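Home | Units | Handouts | Labs | Contact

Unit 7 -- Pleural effusion, the short version
Posted December, by Urszula Kubiak

Carrying on from the cough lecture. Read this before the small groups, I won't repeat the definitions.

Fluid in the pleural space. A little is normal, it lubricates. Trouble starts when more comes in than the lymphatics can drain. Two big bins: transudate (pressure problem, pleura itself is fine) and exudate (pleura inflamed or invaded).

Transudate -- heart failure far and away the most common. Also cirrhosis, nephrotic syndrome. Usually both sides in heart failure, but don't lean on that too hard.

Exudate -- pneumonia, cancer, TB, pulmonary embolism, connective tissue disease. Pancreatitis too, often left sided, people forget it.

Exam: dull to percussion, reduced breath sounds, reduced fremitus. Compare with consolidation, where fremitus goes up. This gets mixed up every year. Percuss the back, patient sitting, both sides, top to bottom. Trachea pushed away only if the effusion is big.
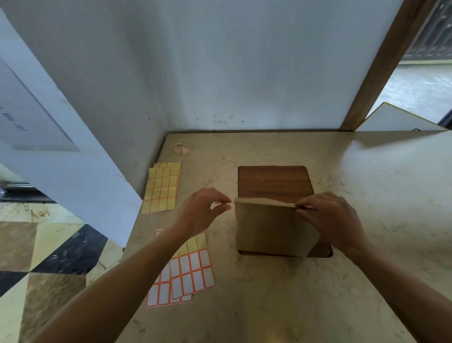

When should you tap an effusion?
Any new one without a clear cause, as long as there is enough fluid to reach safely, and any one that comes with fever or pneumonia. Typical heart failure on both sides can be treated first and tapped later if it doesn't clear.

Use ultrasound. Go in just above the rib, not below, the nerve and vessels run along the lower edge. Send protein, LDH, glucose, pH, cell count, gram stain, culture, cytology. Draw blood protein and LDH the same day or you cant work out the ratios.

Light's criteria, one is enough to call exudate:
pleural/serum protein over 0.5
pleural/serum LDH over 0.6
pleural LDH over two thirds the upper limit of normal serum

Catch: diuretics can push a transudate over the line. Look at the albumin gradient before you relabel a heart failure patient.

Low pH (under 7.2) with infection = drain it. Pus = drain it, no pH needed, and dont put pus through the blood gas machine.

Case for group work: man, 84, 11 days of fever, left sided dullness, bad teeth. Write down what you'd order and in what order. Wondimu Hadgu has the films. Groups of up to 20, room as usual, bring the percusion sheet from last time.

Recent handouts
Chronic cough, working it up -- Irena Lis
Reading the lateral film
Pneumothorax, who needs a drain -- Przemysław Mazurek
Spirometry practice set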